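Workshop notebook, simulation bench
Student manipulation project, Thevar group
Nov 5, 2018
Entry by Evanthia Spanos

Purpose of the session

The group met to review the approach stage of the pick task in simulation before any further work is done on the grasp itself. The competition rules require the gripper to reach its target without touching the work surface, and the present controller has not been checked against that rule. All work was carried out in the Florby simulator using the wrist view. The settings file was the one left by the previous group, with no changes other than the start pose.

Start pose

The arm was placed well back from the objects, with the fingers open and the wrist angled so that the surface lay across most of the view. Students were asked to write down which objects they would expect the planner to consider from this position before running it.

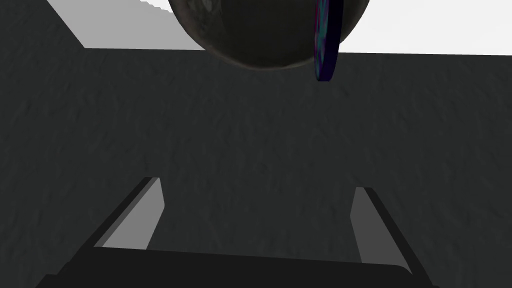
Opinion was divided on whether the planner should be permitted to move at all when its candidate objects lie so far beyond the fingers. The students responsible for Bindis, our planning module, argued for a short search movement at fixed height. The remainder preferred a wider starting view. It was agreed to keep the start pose and to add the search movement as a separate state, so that it can be switched off during marking.

Run settings

Runs attempted: 9
Speed limit: 40 per cent of maximum
Finger opening: full
Contact logging: on

Two of the runs were stopped by hand when the reported height fell below the agreed limit. The log shows that the height was being measured from the palm and not from the fingertips. The correction is to be made in the configuration file, line 37, and must be initialled by a second member of the group.

Cluttered side

The later runs were directed towards the edge of the surface, where the objects stand close together and partly hide one another. A rod lying behind the right finger is a fair test of the segmentation, as is the woven, box-shaped object beside it. Members should label both by hand before comparing their results with the output of Trarketti.
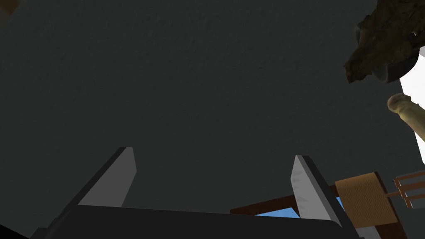 Actions before the next session

Correct the height reference and repeat the two stopped runs.
Write the search state and submit it for review.
Store hand labels in the shared folder, under the run number.
Confirm with the organisers whether contact between a finger and a neighbouring object is penalised in the January round. The present wording mentions only the work surface.

The logs have been copied to the group drive. The simulator was closed and the bench signed off by E. Spanos.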